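Plelel two-finger gripper, reviewed after 900 picks
Reviewed by Katia Sanna

I bought the Plelel from Drurkton in May to replace a worn-out Bianchini. It bolts straight on, the manual is short and clear, and setup took me 40 minutes including the cable. The fingers run smoothly and quietly.

The fault showed up at pick 60. With an apple held over the bowl, the left finger lost its holding force and the fruit dropped. The controller carried on reporting "gripped" and the arm finished its move with nothing in the hand. There was no alarm and no entry in the log. It happened 7 times in 900 picks, always after a long hold.

A dropped apple does no harm. A false "gripped" signal is more serious, as my stop routine depends on it. On one occasion the arm went on to the next square while I was reaching in for the fruit. I now press the stop button before I put a hand anywhere near the table, and I'd tell any owner to do the same.

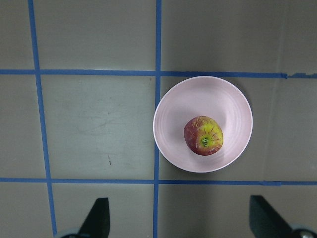
Drurkton answered the same afternoon and sent new firmware. It cut the drops but left the false signal as it was. What cured that was a separate Grotura force sensor, wired to its own input, and you should allow for one in the price.

Build quality is good and the finger pads show little wear. I'm keeping it for light work with the sensor fitted. I wouldn't use it near people without one.

Three stars out of five.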